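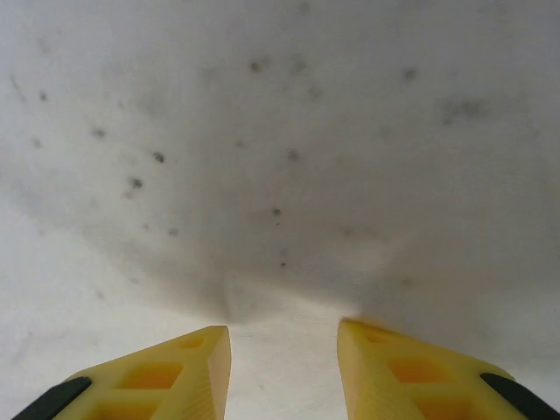
4. Flusensieb und Laugenpumpe reinigen

Jetzt kommt der Teil, den viele vor sich herschieben — dabei ist er in ein paar Minuten erledigt, und die Mukell 600 läuft danach spürbar ruhiger! Planen Sie die Reinigung alle 50 Waschgänge ein, mit Haustieren gern öfter.

Vorsicht: Netzstecker ziehen und Wasserhahn zudrehen. Nach einem Kochprogramm die Lauge erst abkühlen lassen.

4.1 Sockelblende unten rechts mit einer Münze aufhebeln und nach vorn abnehmen.

4.2 Flache Schale unter die Öffnung schieben (eine Auflaufform passt wunderbar) und ein altes Handtuch davorlegen.

4.3 Den kleinen Ablaufschlauch herausziehen, Stopfen lösen, Wasser ablaufen lassen. Schale bei Bedarf leeren und weitermachen, bis nichts mehr kommt. Stopfen wieder fest eindrücken.

4.4 Sieb gegen den Uhrzeigersinn herausdrehen und unter warmem Wasser abspülen. Eine weiche Zahnbürste wirkt hier Wunder.

4.5 Pumpenrad mit dem Finger drehen. Es läuft etwas ruckartig, das ist bei dieser Pumpe normal. Haare und Fäden vorsichtig abziehen.

4.6 Sieb einsetzen und bis zum Anschlag festdrehen, Blende einrasten.

Hinweis: Bei Geräten mit Plitberg-Pumpe sitzt am Sieb zusätzlich ein Dichtring, Ersatzteil 248. Ist er rissig, bitte gleich tauschen.

4.7 Wasserhahn öffnen, Stecker einstecken, »Spülen« starten und kurz nachsehen, ob alles dicht bleibt.

Erscheint danach noch E18, weiter mit Abschnitt 5 — dort geht es um den Ablaufschlauch am Siphon.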